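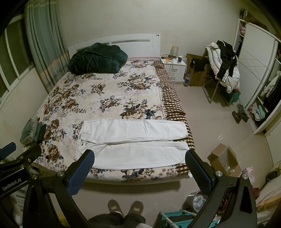
Namosside's tap water will get harder this spring when the town's supply moves from the Makel reservoir to the new wells at Lanine. The changeover starts in May and covers 1,904 homes on the east side of town, according to a notice the water department posted on 3/14/21. The water meets the same safety standards as before, but it carries more calcium and magnesium, and residents will see the difference first in kettles, shower heads and the wash. A white garment folded into a long, flat rectangle on the bed is the kind of thing that can turn gray and stiff after a few months of hard water if the detergent dose stays the same.

The department says the Makel reservoir has to be taken out of service so its intake tower can be repaired. Divers who inspected the tower last fall found cracks in the concrete near the lower gate. The work cannot be done with the reservoir full, and the level will be brought down in stages once the wells are running.

Dragica Babić, who runs operations for the department, told residents at a public meeting in the library that the wells were drilled as a backup and were always meant to carry the east side if Makel went down. "We tested them through the winter and they held up fine," she said. "What people are going to notice is the hardness. Reservoir water is soft here. Well water comes up through limestone and it isn't."

Hardness at the wells measured 15 grains per gallon in the last round of tests. Reservoir water in Namosside usually comes in at 2. Anything over 10.5 is generally classed as very hard.

Homes west of the rail line are on a separate main and will not be affected.

The department plans to make the switch one pressure zone at a time, beginning with the streets nearest the Lanine pump station and finishing on the hill. Each zone will be flushed through the hydrants the night before. Residents may see cloudy or slightly brown water for a few hours afterward. Running a cold bathtub tap until the water is clear should take care of it, and the notice asks people to hold off on laundry until then. Rust stains on white fabric can be made permanent by chlorine bleach, so anything that does get stained should be washed again with a rust remover meant for fabric.

The rest of the notice deals with household equipment. Water heaters should be drained and flushed once before the switch and again in the fall. Owners of tankless heaters are told to check the manual, as some makers require descaling more often in hard water areas. Dishwashers with a built-in softener need to be reset and filled with salt. Coffee makers can be cleaned with white vinegar or a citric acid descaler.

For laundry, the department suggests using the hard water dose printed on the detergent package and skipping fabric softener on towels, which already lose some of their absorbency when minerals build up in the loops. Powder detergents often contain a water softening ingredient, and borax or washing soda can be added to the wash if a liquid isn't doing the job.

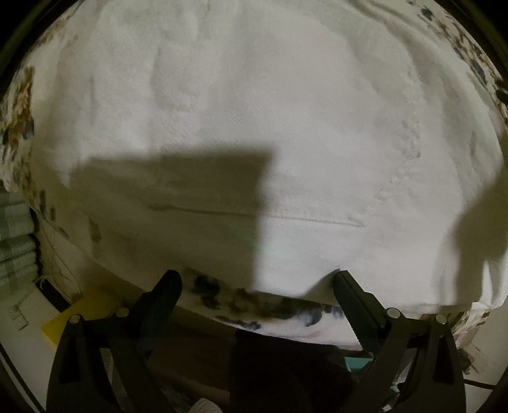

Will the department pay for home water softeners? There is no money in the budget for that, but customers who buy one before the switch can spread the cost over their water bills for up to a year at no interest. The unit has to be put in by a licensed plumber, and renters need a signed form from the property owner.

Several people at the meeting asked about the rates. Babić said there would be no increase tied to the wells this year. Pumping from Lanine costs more than drawing from Makel by gravity, and the department will cover the gap from its reserve fund. Rates for next year have not been set.

Others wanted to know about gardens and fish tanks. Most lawns and vegetables do well on hard water, though blueberries and azaleas may need some help with soil acidity. Aquarium owners were told to change water in small amounts over a few weeks.

The repair contract went to Perić, a marine construction company that also worked on the Namosside boat landing. The crew will build a temporary road to the base of the tower and expects to need 3 months on site once the water is low enough. Swimming and boating at Makel will be closed for the whole summer. The walking trail on the north shore stays open - the section by the dam does not, and hikers should use the upper parking lot.

A second meeting will be held at the library before the first zone is switched. Zone maps are posted at town hall and in the lobby of the water department, and printed copies will go out with the next bill. Customers who use dialysis equipment at home are asked to call the department now so they can be told the exact day their street changes over.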